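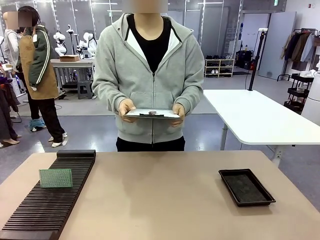 How often does the board handling cell need its reference points checking? At the start of every shift, and again any time somebody has moved the rack, the tray or the table they sit on.

Search this site Search Go
Print this page | E-mail this page

Handout 4: Looking after the Ghoneim cell
Notes by Said Shehata, revised 19 June 2022

I've rewritten this one because the May version went on for ages about software and hardly mentioned the table, and the table is where most of your trouble will come from. Bring it with you to the practical, and bring a pencil.

The job itself is simple enough. The arm lifts a circuit board out of the slotted black rack, carries it across and puts it down in the shallow black tray. A green board standing up in its slot is what you want to see before a run. If it leans over too far, the gripper closes on the corner and you get error 155, which you will all come to know very well!

Setting up

Clear the tabletop between rack and tray first. Clipboards, pens, phones, your tea - all of it goes somewhere else. Then push the rack up to its marks and sight along the ribs from one end. I crouch down for this (my knees complain, but you really can't judge it standing up). The ribs should look parallel to the line on the table.

Next, the tray. It's allowed to sit at a bit of an angle, as long as it's the same angle you taught the arm. Plenty of people straighten it up to be tidy and then wonder why every board lands on the rim. If you do straighten it, teach the drop point again.

Put one board in near the far end of the rack and jog the arm to it at slow speed. Write the slot number on your sheet. Do the same for the near end. The controller works out the slots in between, so if both ends are good you can leave the middle alone.

Cleaning

Dry brush for the rack, working along each slot. Please don't blow it out with the air line, the dust only goes into the next slot and then on to the boards. The tray floor picks up fluff, and I use a lint roller on mine - the cheap sort from the supermarket is fine. Gripper pads get a wipe with a lint-free cloth. If they've gone shiny, swap them. Spares are in the Bodby drawer, part 1647, and they come in pairs, so change both.

When it goes wrong

155 is a bad grip. Look at the board before you look at the arm.
543 means it let go early. Usually a worn pad, now and then a loose air fitting at the wrist.
If it stops with no code at all, check the cable by the stand. The Gavach connectors work loose and you have to push until they click.

Last year's group at Flirport spent a whole afternoon on a 543 and rebuilt half the gripper before someone tried a new pad. Good practice, I suppose, but I'd like you home in time for dinner.

Write everything in the cell log, even the dull bits. I read it, and it's a big part of your mark. Next session we take the wrist apart, so tie long hair back and leave rings at home.

Contact Said Shehata | © 2022 Flirport Automation Course | Back to top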